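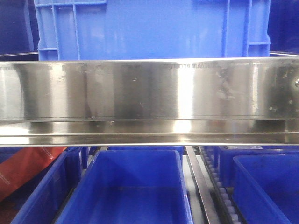 Parts sorting (electronics)

Parts sorting is the work of separating mixed electronic components into groups that can be found, tested and used again. It covers capacitors, resistors, coils, connectors, switches and almost anything else that has come off a circuit board or out of an unlabeled bag. It is practiced in repair shops, school labs, recycling halls and a very large number of spare bedrooms. The usual equipment is modest: a big container for the unsorted stock, a bench with a soft surface, a good light, a meter, and a set of small drawers or boxes for the finished groups.

Contents
1 Background
2 Containers
3 The bench
4 Sorting capacitors
5 Reading a sleeve
6 Testing and storage
7 The Mirnstead collection
8 See also

Background

Loose parts pile up wherever electronics are built or fixed. Some come from canceled projects, some from equipment taken apart for spares, and some from mixed lots sold by weight. A mixed lot is worth little until somebody goes through it, and that is a big part of the appeal! A single scoop can hold thirty years of electronics history, with carbon resistors from a tube radio lying next to a connector from a laptop.

Sorting is commonly done in two passes. The first is a coarse pass by type, which goes quickly because most families of parts can be told apart by shape. The second is a fine pass by value and rating, and this takes far longer. Many sorters do the coarse pass for a whole lot before starting on any fine work, while others (often the ones with less table space) finish one type completely before touching the next.

Containers

Unsorted stock is usually kept in stackable plastic crates, also called totes. The walls of a molded crate are stiffened by ribs, which let a fairly thin wall carry a heavy load without bowing outward. Part of a side is often left smooth, and this flat area is the natural place for a label. Blue is among the most common colors for crates of this type, along with gray and red, and some workshops use color to mark the stage of the work: one color for unsorted, another for tested.

Weight matters more than volume. A crate filled to the rim with transformers can be impossible for one person to lift, while the same crate full of plastic knobs weighs next to nothing. Experienced sorters fill by weight and put up with the half-empty look.

Ordinary plastics can build up static charge. For capacitors, resistors and switches this is seldom a concern, but integrated circuits and many transistors can be damaged by a discharge that a person would never feel. Those parts are kept in conductive or static-dissipative containers, or in shielding bags inside an ordinary crate.

The bench

A sorting surface should be pale or mid-toned, without a busy pattern, and a little soft. Small cylindrical parts roll, and on a hard smooth tabletop they roll remarkably far. A cloth or felt-like covering stops them and also keeps leads from scratching the furniture. The drawback is that fibers catch on cut leads and hold tiny surface-mount parts, so a smooth tray is normally set aside for the smallest pieces.

Light from the side brings out stamped or engraved numbers, while light from straight overhead tends to bounce off a glossy sleeve and hide the print. A movable lamp solves both problems. A magnifier of low power is enough for most markings, and tweezers are used for anything smaller than a grain of rice.

Sorting capacitors

Capacitors are many sorters' favorite group, and it is easy to see why. They come in discs, drops, boxes, cans and cylinders, in a great range of colors, and most of them carry their value in print. 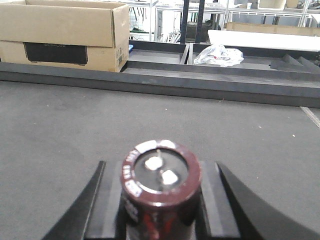

The aluminum electrolytic capacitor is the one most beginners learn first. Inside the can are two long strips of aluminum foil, wound up together with paper spacers and soaked in a conductive liquid or gel called the electrolyte. An extremely thin oxide layer on one of the foils does the insulating. Because the layer is so thin and the foil surface is etched to make it rough, a small can holds far more charge than a ceramic or film capacitor of similar size and voltage.

Several body styles are found in mixed lots:

Radial – both leads or terminals at the same end. This is the usual style on modern through-hole boards.
Axial – one lead at each end, common in older radios and amplifiers.
Snap-in – a larger can with short, stiff terminals that grip the board.
Screw terminal – large cans used in power supplies and motor drives.
Surface mount – a short can on a square plastic base.

Most electrolytics are polarized, meaning that they have a positive and a negative side and must be connected the right way around. Connected backward, one can heat up, swell and vent. Non-polarized types also exist, mainly for loudspeaker crossovers, and are often marked NP or BP. They deserve a drawer of their own.

Reading a sleeve

The can of a wet electrolytic is normally covered by a shrunk plastic sleeve, with the edge of the sleeve rolled over the rim. Sleeve colors vary from maker to maker and series to series: black, blue, brown, green, maroon, gold and more. Color is a lovely help during the coarse pass, but it is not a standard code, and two cans in the same shade may have nothing else in common.

The printed text normally gives the capacitance in microfarads, the rated voltage and often the maximum temperature. A stripe with minus signs usually marks the negative side on radial parts. On new, uncut parts the longer lead is positive, a clue that is lost once the leads have been trimmed. Larger cans may carry a maker's name, a series code and a date code as well.

Where the print is worn, sorters measure the capacitance and set the part aside as unrated. The voltage rating cannot be safely guessed from the size of the can.

Testing and storage

Every capacitor is discharged before it is handled or measured, usually through a resistor. Large high-voltage types can stay charged for a long time after being disconnected, and some recover part of their charge while sitting in storage, so they are kept with their terminals joined by a resistor or wire.

Three checks are common. The first is by eye, for bulging ends, crusty residue or a sleeve that has shrunk back. The second is capacitance. The third is equivalent series resistance, or ESR, which tends to rise as the electrolyte dries out and often gives away a worn part whose capacitance still reads well. Parts that have sat unused for years may also show high leakage, and this can sometimes be brought down by applying voltage slowly through a resistor, a process known as reforming.

Storage should be cool and dry. Heat is the great enemy of wet electrolytics, and a drawer near a radiator is a poor home for them.

The Mirnstead collection

One of the more cheerful sorting efforts is the Mirnstead parts library, started by radio repairer Soon-im Ji with the leftover stock of the Vrettos workshop. The stock arrived in 31 crates. The first full listing, dated 2023-05-20, recorded 1242 capacitors, of which 424 were electrolytics, and it is a delight to browse, right down to the entries for parts with no known use.

The library groups its electrolytics by voltage first and capacitance second, the reverse of the more usual order. Ji adopted this scheme from the Posby drawer system, in which each voltage has its own row and values increase from left to right. A repairer who cannot find an exact match can move down to a higher-voltage row and look in the same column, provided the larger can will fit the board.

Members may borrow the printed guide, Trelia, which covers sleeve markings and old date codes in 4 chapters. A supplement on axial types was added in February.

See also

Capacitor types
Electronic color code
Equivalent series resistance
Euro container
Through-hole technology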